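Blog > Around the House > Sorting

Print this post | E-mail this post

Yellow, red, cream
Posted 16th April

I have been putting off the cupboard under the sink since March. It isn't a big cupboard. It holds cups left over from parties, rolls of trash bags, little containers with caps, and whatever else gets pushed in there when company is coming. I finally dealt with it using three plastic bins, a yellow one, a red one and a cream one, set side by side on a white table.
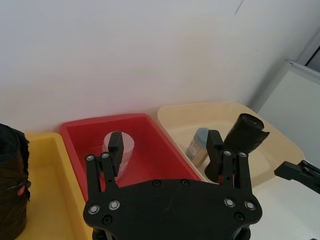
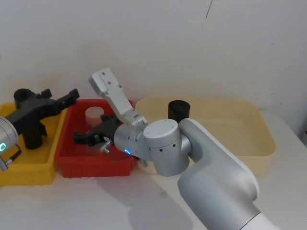 The three bins on the table, yellow, red and cream.

My system, if it counts as one, goes by where a thing will live when I'm done. Red is for anything that goes back to the kitchen shelves. The clear plastic cup went in there. Cream is for supplies, meaning things that get used up and have to be bought again, so that's where the roll of black bags and the small container with the light blue cap ended up. Yellow is for things that leave the house, either to the trash or to someone else.

I made the cream one the supplies bin for the simple reason that it's bigger. I always have more supplies than I think. When my sister Rocío helped me with the hall closet we used shoe boxes and ran out of room for batteries and tape in the first half hour, and the rest went in a pile on the floor, and the pile was still there at Easter.

A few things I've learned from doing this more than once.

Clear the table first. All the way, including the mail. If there's a stack of mail on one end, something from the cupboard will end up in it.

Keep the bins close together. I used to spread them out so I could walk around them, and I spent the whole time walking. Now I leave them touching and stand in one spot.

Shallow is better than deep. I had two tall laundry hampers for this once. Everything sank to the bottom and I forgot what I'd decided. With a low bin you can see what's in it and change your mind without digging.

Don't wash anything yet. I lose an afternoon that way every time. Cups go in the bin as they are and get washed together at the end.

Trash bags deserve their own paragraph. I buy them on sale and then can't find them, so I buy them again. The last box I bought said 200 bags, and I already had a roll open in the garage. My plan now is one roll in the kitchen and the spare in the laundry room, and no more until the spare gets opened. Yesenia Escobar, who used to live across the street, kept her spare roll in the bottom of the trash can underneath the liner. I tried it. It works well until the liner leaks.

The plastic cups I'm keeping. I had thought about getting rid of them, but Ruth wants to have the cookout here again and they hold up fine to being washed by hand. They'll go on the top shelf next to the pitcher, 12 to a stack so they don't tip over when I reach for one.

Small containers with caps are harder. I keep them because they look useful, then I never have the right size. The new rule is that a container has to have something in it or it goes in yellow. I may make an exception for one or two that would hold buttons.

The shelf liner in that cupboard needs replacing too, and I want to measure around the pipe before I go to the store. After that I'll start on the drawer by the stove, where the rubber bands are.

Print this post | E-mail this post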